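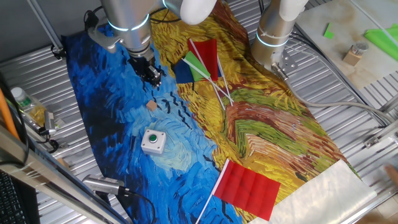 背景布のランダム化は把持方策の汎化に効くのか(卓上マニピュレーション)

1: verar_k
模倣学習の卓上タスクで、作業面に敷く布の柄を変えながら教示データを取っている。今回の条件は絵画調プリント(青い渦の領域と黄系の麦畑の領域が半々)で、対象物は小型の木製立方体と棒付きの旗。指示文は「赤い旗を取れ」「立方体を取れ」のような単文。
訓練は布13種、計1,000エピソード。評価は未使用の布で行い、立方体の把持成功率は94%、旗は73%だった。無地の布のみで同数のエピソードを訓練した比較条件では、立方体が未使用布で大きく落ちる。旗は比較条件でもあまり変わらない。
柄のランダム化は立方体には効き、旗には効かないと読んでいるが、解釈に自信がない。意見がほしい。

2: teoh_lab
旗は柄の問題ではないと思う。棒が細く、把持点の許容誤差が立方体と全く違う。失敗の内訳を位置ずれと対象の取り違えに分けて出してもらわないと議論できない。

3: verar_k
>>2
内訳は集計中。手元の印象では、旗が1本だけ離れて置かれているときは位置ずれが主で、複数の旗が重なって棒が交差している配置では取り違えが増える。

4: nagi_ctrl
交差配置を同じ成功率に混ぜている時点で、73%という数字は配置分布の関数でしかない。配置ごとに層別するべき。

5: 通りすがりの制御屋
布の柄と対象物の色の相関は確認したのか。黄や橙の多い側に赤い旗、青い側に紺の旗という配置だと、背景とのコントラストが揃わない。青地に紺の旗は人間でも輪郭が取りにくい。ランダム化したつもりで、色と背景の組が偏っている可能性がある。

6: verar_k
>>5
布の向きは毎回変えているが、対象物の位置は作業面座標で一様乱数にしている。布座標では偏りを見ていなかった。ログに布の姿勢は残っているので後から計算できる。

7: teoh_lab
>>5
コントラストの話は同意するが、それなら木製立方体も黄土色の側では同じ条件になるはず。そこで94%出ているなら、色より形状のほうが支配的では。

8: 通りすがりの制御屋
>>7
立方体には影と稜線がある。平らに寝た旗布には高さがほとんどなく、手掛かりは色と輪郭だけになる。立方体の結果を旗に外挿する根拠にはならない。

9: Ieuan Howells
横から失礼します。日本語が不自然でしたらすみません。
Davow環境で似た比較をしました。柄の種類を増やすより、同じ柄で照明と布のしわを変えたほうが、薄い物体では改善しました。旗に畳みじわがあると、しわの陰影を物体の境界として拾うことがあります。注意マップで確認できます。

10: verar_k
>>9
参考になる。旗の布には折り目が残ったままのものがある。アイロンをかけた個体と分けて評価してみる。

11: nagi_ctrl
>>9
注意マップは根拠として弱い。境界に反応が出ていても、行動出力がそれに依存しているとは限らない。折り目のある旗とない旗を入れ替えて、軌道の差分を見るほうが直接的。

12: Ieuan Howells
>>11
介入実験が望ましいのはその通りです。ただ、候補を絞る段階では注意マップで足りると考えています。全部の要因で介入をすると実機の時間がなくなります。

13: nagi_ctrl
>>12
候補を絞る段階で誤った要因を残すと、その後の実機時間が全部無駄になる。ここは意見が合わないと思う。

14: zolia_user
ディストラクタの扱いはどうしているのか。白い箱に緑の丸ボタンが付いたものも同じ布の上に置いているなら、「緑の旗」の指示で箱に寄っていく失敗が出そう。うちではZoliaの言語エンコーダを使っていて、色の語に強く引っ張られ、名詞がほぼ無視されるケースがあった。

15: verar_k
>>14
ボタン箱は別タスクと兼用で、同じ面に置いたまま収録している。緑の旗の指示で箱の上空に移動した例は確かにある。取り違えに分類しているが、旗同士の取り違えとは分けていなかった。

16: teoh_lab
それは分けないと駄目。旗同士の取り違えは重なりの問題、箱への誤誘導は言語条件付けの問題で、対策が別になる。

17: zolia_user
「緑のボタンを押せ」と「緑の旗を取れ」を同一の初期配置で対にして収録すると減る。画像が同じで指示だけ違うので、名詞を見ないと損失が下がらない。

18: 通りすがりの制御屋
>>17
対の収録は賛成。ただし総エピソード数を固定しないと、改善が対のおかげなのか量のおかげなのか分からなくなる。1,000のまま中身を置き換えるのがよい。

19: verar_k
内訳が出た。旗の失敗は多い順に、位置ずれ、旗同士の取り違え、ボタン箱への誤誘導。位置ずれの大半は棒ではなく旗布の中央に降りている。教示では必ず棒を掴んでいるので、把持点の学習が足りていない。
布座標での偏りも計算した。赤い旗は黄系の領域に載る割合がやや高かった。>>5の指摘は一部当たっている。

20: teoh_lab
旗布の中央に降りるなら、やはり形状側の問題。柄のランダム化の効果を旗で論じるのは、把持点が安定してからでいい。

21: 通りすがりの制御屋
>>20
偏りが出ている以上、背景の影響を棄却はできない。赤い旗を青の領域に置いた部分集合で位置ずれの率を比べてからにしてほしい。

22: verar_k
次の収録で、布座標で層別した配置、対の指示文、折り目の有無の三つを入れる。総数は据え置き。2023年7月分のデータは比較条件として固定し、結果は9月にこのスレに書く。

23: nagi_ctrl
三つ同時に入れたら分離できない。せめて折り目は別の回にしたほうがいい。

24: verar_k
>>23
了解。折り目は後回しにする。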